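About Ketis

Ketis is a small drinks school in Kultdale. We teach people how to measure, stir and serve mixed drinks, with and without alcohol. Samah Ragab started the school after seven years behind hotel bars, and she still leads most of the classes. The courses are short and the groups are kept small.

Most of the work happens at a plain white table with everything within reach.

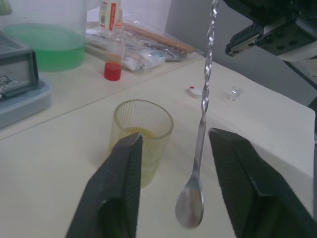
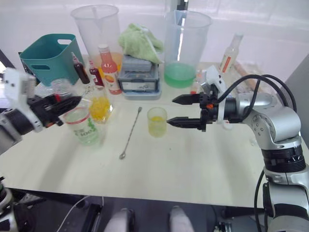
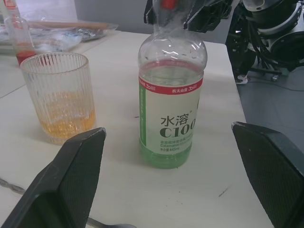 The drinks table at Ketis, Kultdale

What we teach

The first evening is about measuring and stirring. Students pour water from a pitcher into a marked cup until they can stop at the line, then do it again with syrup, which moves more slowly. After that comes the long bar spoon. It takes most people around 2 hours to get the spoon turning smoothly along the inside of the glass without knocking it.

Later classes cover fruit, bottled juices and color. We use ordinary store-bought drinks for a lot of this – citrus drinks, red syrups, anything with a strong color – so students can repeat the recipes at home. Good spirits come in only on the last evening, and the non-alcoholic course skips that part.

The room and the tools

We moved to our present room on Bukport Street in December. It has white walls and one long counter for supplies. Glasses are washed between rounds and go back to the same spot on the shelf. Small parts such as caps and droppers are bagged at the end of class.

Students do not need to bring tools. Wear sleeves that roll up.

Courses and visits

The basic course runs for three evenings. Private groups can book the room for an afternoon, and we also run sessions for the kitchen team at Jankauskaitė, the café next door. Please tell us about any food allergies when you book, as the fruit and syrups change from week to week.

To ask about dates, call or stop by before an evening class. Samah is usually there early, setting out the glasses.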